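Print this page | E-mail this to a friend

Civberg Lema kitchen scale: six months of weighing things

Review by Halfdan Mikkelsen
May 21, 2026

I bought the Lema in January, when people buy scales of one sort or another, and mine at least would only be judging the flour. It replaced a spring-loaded Gidel that had come to regard 475 grams as a matter of opinion.

The Lema is quick. Put a bowl on it, press the left button, and it settles on zero before you've found the spoon. It reads in single grams and agrees with my set of brass weights all the way up, apart from a gram's disagreement near the top that I've decided to blame on the brass. My big casserole comes in at 3,389 grams empty, a fact I now bring up at dinner.

Less good is the display, which sits under the front lip so that any decent mixing bowl hides it. I've made a great many loaves with my cheek on the worktop. It also turns itself off after two minutes, exactly the time it takes to go and look for the rye. Come back and it has forgotten everything, including the bowl.

Then there are the batteries. Civberg promises 2,000 weighings from a set. Mine gave up in the spring, well short of that by my reckoning, and in the middle of a Christmas-sized batch of marmalade.
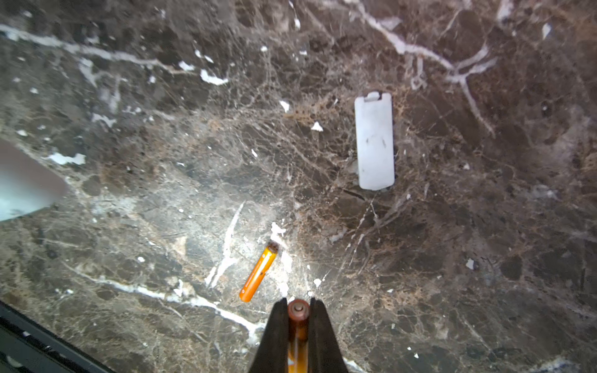
Battery cover with its small latch tab, on the marble.

The cover comes off with a thumbnail and goes back on with a thumbnail and some language. The latch needs to be lined up just so, and if it isn't, the whole thing rocks slightly and your sugar wanders up and down by four grams. I thought the scale was broken for a week.

The Skistska costs less and has a display you can see, but its buttons are so stiff that pressing one weighs your finger. I'd still have the Lema. Wipe it with a cloth, keep it away from the kettle, and use a smaller bowl.

Three and a half stars out of five.

Print this page | E-mail this to a friend

We use cookies to remember your settings. By carrying on you agree to this. Accept | Manage cookies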